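Talks and slides > Robotics > Home and workplace

Can it fold the towels yet?
Speaker notes, Ankit Bansal, 13 September 2023

Opening (keep it short, they've just had lunch)

Thank Kiran Shakya for the invitation and for the adaptor. Ask for a show of hands: who owns a machine that does a household chore? They'll all forget the washing machine. Point this out kindly. The washing machine is the best domestic robot ever sold and it got there by refusing to deal with anything outside its own drum.

Then the short answer to the title, so anyone with a train to catch can go: no. Sometimes. Slowly.

The shop floor first

Tell the Gilden story. Packing line, 14 stations, one arm at the end putting lids on tubs. It does this beautifully. Then purchasing changed to a slightly bendier lid and the arm spent a morning pressing lids into tubs like a man trying to shut a suitcase. A person on the same line adjusted in two lids and didn't mention it to anyone.

Pause here. If somebody from Gilden is in the room, pause for less time.

The point to get across: factories work for robots because factories have been tidied for robots. Fixed light, fixed bins, the same part every time. Your bedroom has had no such investment.

Cloth

Cloth has no shape of its own. A mug seen from the left is still a mug. A towel picked up by one corner is a different object from the same towel picked up by the middle, and both are different from the towel on the floor, where it will shortly be. Edges curl, corners hide under themselves, and the bed underneath is soft and wrinkled too, so the fingers can easily come up with a pinch of both.
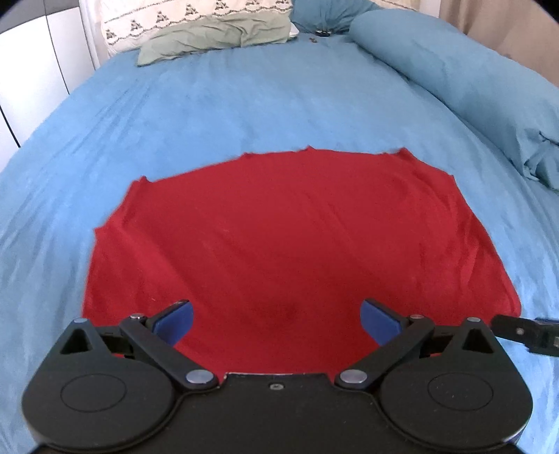 What we tried at Nanell

- 351 attempts at a single fold, one square of cloth, on a table. Say "on a table" twice.
- Success meant edges lined up to within 20 mm. My mother would not have passed any of them.
- Most failures came at the grasp. Two layers instead of one, or none at all and a very confident fold of thin air.
- Moving to a bed made everything worse. Skip the graph if time is short.

Where I'd put my money

Carrying, fetching, wiping flat things: 4 years, in workplaces that are willing to rearrange the furniture. Folding a mixed basket of washing in an ordinary house: ask me again in January, and I'll give you the same answer.

Questions. Someone will ask about stairs.

Filed under: Robotics, Talks, Everyday machines

Recent talks
Prajapati: a warehouse without aisles
Why grippers drop things
Sorting socks, a progress report
Teaching an arm to wipe a table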